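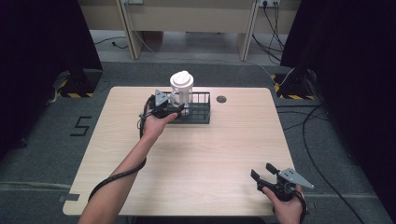
*Photo: Dunstan Picture Library*

## Chapter 3: Water in the house

I grew up in a house where the cold tap had to run for a bit before anyone would drink from it. My gran insisted on it, and I never asked why until I started writing about water for a living. She had lived most of her life with lead pipes, and somebody had once told her to flush out whatever had been sitting in them overnight. The pipes were long gone by my time, but the habit stayed.

In the last two chapters we followed water down from the hills and through the treatment works. Now it has finally reached the front door, and I have to admit this is my favourite part of the book! Reservoirs are grand things, but the few metres between the street and the kitchen are where most of us meet the subject.

Let's start in Fendness, a small harbour town I'll keep coming back to. The earliest mention of a shared supply there is from 1443, when the town paid for a stone trough fed by a spring above the church. People carried water home in buckets and kept it in lidded jars, and the jars mattered as much as the spring did. A clean source is no use if the water then sits uncovered beside the hearth with a dirty ladle in it.

Compare that with Kesarora, an inland town with hot summers and a supply that came on for only 2 hours each morning. Every household stored water as a matter of course – in roof tanks, drums, jugs, whatever they had – and people became very good at judging how long it would keep. Fendness people, once they had mains water, forgot all of that within a generation.
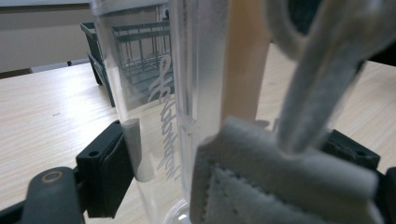
**Does tap water go off if you leave it standing?**

It slowly loses the chlorine that protects it, so keep it covered and cool, and use it within a day or so.

You'll need one bit of arithmetic for this chapter. A cubic metre of water is 1000 litres, and your meter (if you have one) almost certainly counts in cubic metres. Have a look at yours before you read on, write the number down with the time next to it, and do the same tomorrow. We'll use both readings in the exercises.

We begin with the pipe under the pavement and who has to mend it, then move indoors to stopcocks, tanks and taps. After that comes storage, with a longer look at Kesarora, and the chapter ends at the plughole, ready for the drains.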